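Griff in die Kiste per Vormachen anlernen — taugt das was?

Nuanchan Noiphan
März 2023

Hallo zusammen,
wir haben bei Plokitz einen Knickarm stehen, der lose Kleinteile aus einer Blechwanne holen soll. Bisher Punkt für Punkt geteacht, was bei Teilen mit wechselnder Lage natürlich nicht viel bringt. Jetzt war ein Vertreter von Evden da und will uns ein Paket verkaufen, bei dem man den Greifvorgang 289-mal per Fernsteuerung vormacht, danach soll der Arm es allein können. Kostenpunkt 3000 Euro, ohne Schulung. Im Prospekt klappt das alles wunderbar, aber da liegen die Teile auch schön einzeln auf weißem Grund. Hat das jemand in einer echten Werkstatt laufen? Und ist Handführen besser als Fernsteuern?

Pongsiri

Handführen ist immer besser, weil man die Kraft spürt. Fernsteuern ist Spielerei. Würde ich nicht kaufen.

Nattawut Ratanaporn

»Immer« würde ich so nicht unterschreiben. Beim Handführen steht man mit im Arbeitsraum, und wenn man Kamerabilder mit aufzeichnet, sind auf jedem zweiten die eigenen Unterarme drauf. Im Betrieb fehlen die dann. Fernsteuern vermeidet das, dafür merkt man ohne Kraftrückmeldung erst am Geräusch, dass man auf dem Boden aufsitzt. Beides hat uns Zeit gekostet.

Zu den 289 Durchgängen: Die Zahl allein sagt gar nichts. Wir haben bei Herkham im Juli mit 439 angefangen und lagen am Ende bei 870, und die ersten davon konnten wir wegwerfen. Drei Leute hatten gesteuert, jeder fuhr das Teil anders an, einer von links, einer fast senkrecht, der dritte mit Pause kurz vor dem Zufassen. Der Arm hat dann brav die Pause mitgelernt. Also: eine Person, eine Strategie, und vorher aufschreiben, wie gegriffen wird. Misslungene Versuche markieren und getrennt ablegen.

Was ich den Vertreter fragen würde:
Was passiert, wenn die Wanne zwei Zentimeter verrutscht?
Wie oft hat er mit Teilen getestet, die in der Ecke liegen?
Wer zahlt das Nachlernen, wenn ein neues Teil dazukommt?
Kann er es bei euch vorführen, mit euren Teilen und eurem Licht?

Auf die letzte Frage kam bei uns erst mal nur ein neuer Prospekt — mit anderer Hintergrundfarbe. Ohne Vorführung vor Ort würde ich nichts unterschreiben.

Die Wanne selbst wird übrigens gern unterschätzt. Eine Vorführung lernt den Behälter mit, seine Lage, seine Wände, auch die Kratzer im Blech, wenn eine Kamera im Spiel ist. Zwingen am Rand wie auf dem Foto unten sind ein brauchbarer Anfang, ein fester Anschlag wäre mir lieber. Auf das Schlauchpaket muss man auch achten: Die gelbe Leitung macht da einen weiten Bogen um das orange Gelenk, und in einer Wanne mit schrägen Wänden ist so eine Schlaufe schneller im Weg als der Greifer. Beim Fernsteuern schaut man aber nur auf den Greifer. Fahrt die Ecken deshalb einmal langsam ab, bevor ihr irgendwas aufzeichnet, und verlegt die Leitung notfalls enger, solange die Handachse noch frei drehen kann.
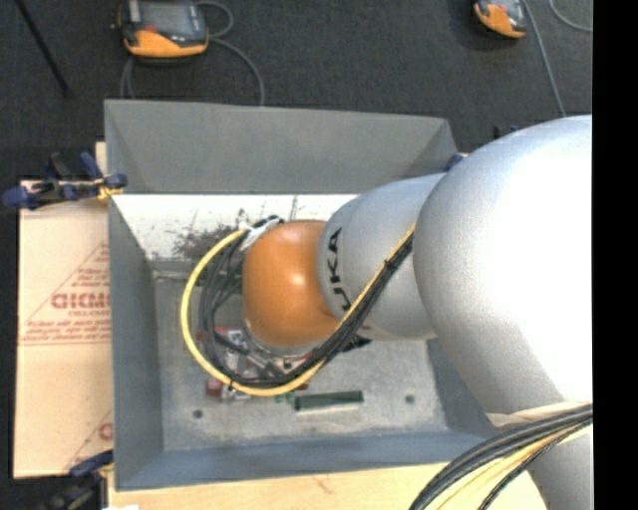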